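08/04/2026

Back late from Flernach, feet sore, and I still haven't done my own washing up. There's a joke in that somewhere but I'm too tired to go and get it.

I went because I have been saying since December that no machine will put my glasses away in my lifetime, and it seemed only fair to go and look at one trying. The bus to Bisden took 40 minutes, then a walk uphill past the garden centre. The task was stemmed glasses and a curly gold rack of the sort my aunt would have kept for Christmas.

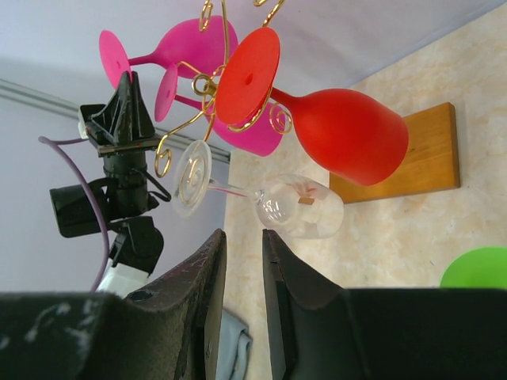
Would I let one loose on my own cupboard? Not this year, and not near anything I'd been given as a wedding present.

I will say it's a nastier job than it sounds. A stem gives you next to nothing to get hold of, the foot has to go in between bits of wire, and the bowl swings wherever it likes. I've broken more than 32 glasses in my married life and I have thumbs. A clear one must be worse still, as half the time I can't see those myself until I've knocked them over.
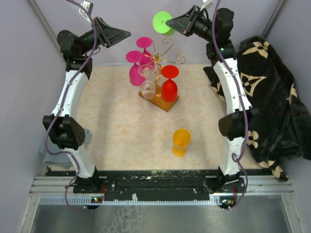 Two arms does seem the right number, mind. I've always managed with two. What I'd want to know is who fetches the glasses from the sitting room, who scrapes the plates and who finds the one behind the curtain. Hanging things up is the nice bit at the end — the bit I'd happily keep.

Had a bun at Climilville on the way home, 80 pence more than last time.

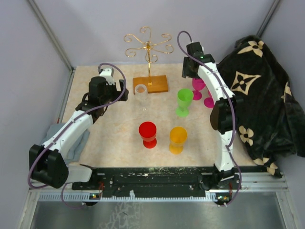
It was a dry bun as well. I ate it and thought about money, and how many years of a person coming in on Thursdays, sorry, coming in weekly, you'd get for the price of two arms. I shan't do the sum tonight. The sink is full and I'm going to bed.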